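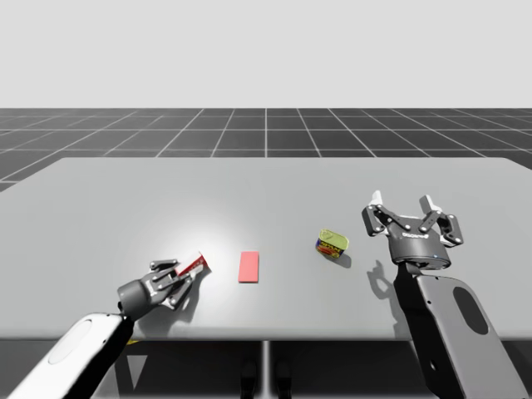

What do you do with a sourdough starter that has sulked in the fridge since July? You feed it twice a day, keep it near the stove, and ignore the smell for as long as you can stand it.

March 12, 2026

Day four of bringing Musov back and we have bubbles! Real ones, all the way down the side of the jar, and a dome on top that had started pushing at the lid when I came down this morning. I stood there in my socks and said good morning to it out loud. (I named it Musov after the bakery where I first ate proper rye, and I still think it's a fine name for a jar of flour and water.)

On Monday-ish, whenever it was I pulled it out, it had an inch of gray liquid on top and smelled like nail polish remover. I poured the liquid off, scooped a spoonful of paste from the very bottom, and threw the rest on the compost. Then equal weights of rye flour and water, stir, lid on loose. The first two days it did nothing at all. Yesterday it rose a little and fell back before dinner, and I got so excited that I called Hildegard Böttcher, who gave me the original spoonful and has strong feelings about how I treat it.

She told me to stop using cold tap water. Also to stop opening the lid every half hour to look. I've managed the first one.

So today I baked, which she would say was a day too soon. I used the Nechyporuk flour, the dark one that comes in the paper sack and gets all over the pantry shelf. The loaf went like this: starter in the bowl before breakfast, flour, water, salt, caraway. I put in a lot of caraway. Rye dough isn't really dough, it's closer to mortar, and I love that about it. No kneading, no stretching, just a wet hand and a spatula and then into the tin. It took 5 hours to come up to the rim, and by the end there were little pinholes all across the top, just like Hildegard said to look for.

In the oven for 55 minutes. The kitchen smelled so good that I opened the door to the hall on purpose to let it go upstairs. I did take it out a bit early, because I had to run to the post office with the package for Vumport before they closed, and I didn't trust myself to leave the oven on. The bottom sounded hollow enough when I knocked on it.

You're supposed to wait a whole day before you cut a rye loaf. I waited three hours. It was gummy in the middle, fine, I knew it would be, but the crust! Dark and chewy and a little sour at the back of the throat. I ate two slices standing up with too much butter, then a third one sitting down like a person with manners. The rest is wrapped in a dish towel and I am leaving it alone until morning.

Things I want to remember: more salt next time, and the smaller tin, since this one came out kind of low and wide. Maybe try the sunflower seeds. Hildegard toasts hers first and I never have, so that's something to look forward to. And write down the water this time, I keep doing it by feel and then I can't repeat the good ones. 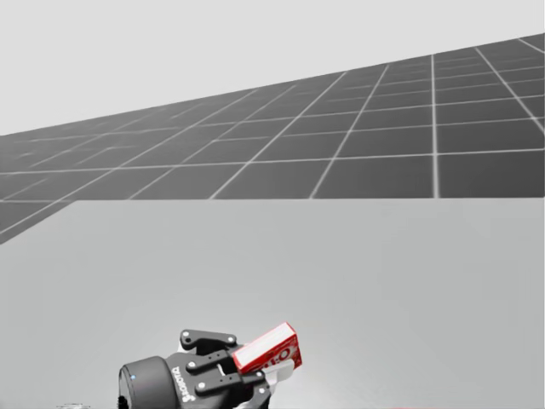
Later, almost bedtime

Fed Musov again and put a rubber band around the jar at flour level so I can see how far it climbs overnight. It smells like apples now, a little like yogurt too. I'm setting the alarm 35 minutes early so I can mix a second batch before work, and this one I'm taking over to Zelircombe on the bus so Hildegard can tell me everything that's wrong with it. I can't wait!

Need: caraway (used it all), butter, a new dish towel.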